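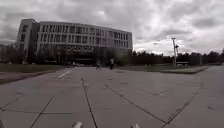 Outdoor sweeping and inspection of a large paved yard: can a machine take it over yet?

I look after the grounds at the Bostow site and have been asked whether a robot can take over the routine outdoor chores. The main job is the plaza, stone slabs laid in a large grid with open joints between them, grass along the left side and a raised edge along the right. People cross it on foot at all hours, so fencing it off during a run is out.

The chores, as written in our work order:

Sweep leaves and grit off the slabs.
Clear the joints where dirt packs in.
Walk the surface and log cracked or stained slabs.
Edge the grass where it creeps over the paving.

At present this takes 3 hours per pass by hand, 2 passes a week. The Jisov sales sheet says its outdoor unit can do "full hardscape care" without an operator. I have read the sheet twice and cannot tell which of the four items that covers. Has anyone run one of these on a surface this size, with a building and trees on one side and more trees on the other?

Posted by slabjoint

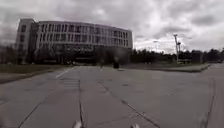 The problem I expect is positioning. We tried a small indoor floor scrubber in the lobby and it did well because there are walls to measure against. Outside, the middle of the paving has very little for it to measure. I would also like to know what happens at the joints, which catch the wheels of our hand cart.

Replies

yardlogic

Split the list. The four items are at very different stages.

Sweeping open pavement is the closest to done. A ride-on class sweeper with satellite positioning and a lidar will hold parallel lanes well enough if you overlap them. Set the overlap wider than the maker suggests. Positioning gets worse near a tall facade, where part of the sky is blocked, and under trees. Plan those strips separately or keep them on the hand list.

Logging slab condition is workable. The machine drives a fixed route and stores pictures, and software compares one run with the next. It finds stains easily. It also reports damp patches as stains, so run it on dry days or expect to throw out a lot of entries. We run a Wubshet logger on a yard at work, and our first report had 248 entries. Most were joint lines it had read as cracks. After we gave it the slab layout as a drawing, the list became short enough to check on foot.

Joint cleaning is not there. It needs a tool held at a steady depth in a narrow gap with variable fill. I have seen it done on a test bed and never on a real yard.

Edging exists on some robot mowers, but they want a clean, level boundary. A soft grass edge that wanders over the paving is poor work for them.

On the wheels: ask for wheel diameter and ground clearance, then measure your widest joint and your worst height step between neighboring slabs. The step matters more than the gap. Ask the seller what the unit does when it loses position, too. Acceptable answers are "stops and calls" or "stops and waits." If it continues on wheel counts alone, look elsewhere.

trowel_and_tape

No. Ours got stuck on a drain cover in March and sat there until Monday. Buy a better broom.

mapfirst

The reply above is one machine on one site, but drain covers are a fair point. Survey everything set into the paving before you get quotes. Grates, low curbs and anything knee height or lower are where these units fail. Low timber work is a bad case: a scanner mounted too high looks straight over it, and one mounted low sees a few posts with gaps between them and may decide the gaps are passable. Draw a keep-out zone around it by hand and leave a margin.

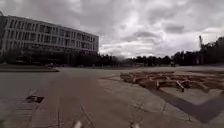 Timber beams beside the paving, right side.

Changes in paving color cause a smaller problem. A camera-only unit can treat a darker or redder strip as an edge and turn back. Units with a depth sensor mostly ignore it. We tested an Iteck sweeper for 2 weeks and had to redraw the zone map after the first day for this reason.

For people on foot, ask for the stopping distance at working speed with the brushes down and a full hopper. The figure in the brochure is usually for an empty machine. Get a trial on your own slabs written into the quote, and do the joints by hand for now.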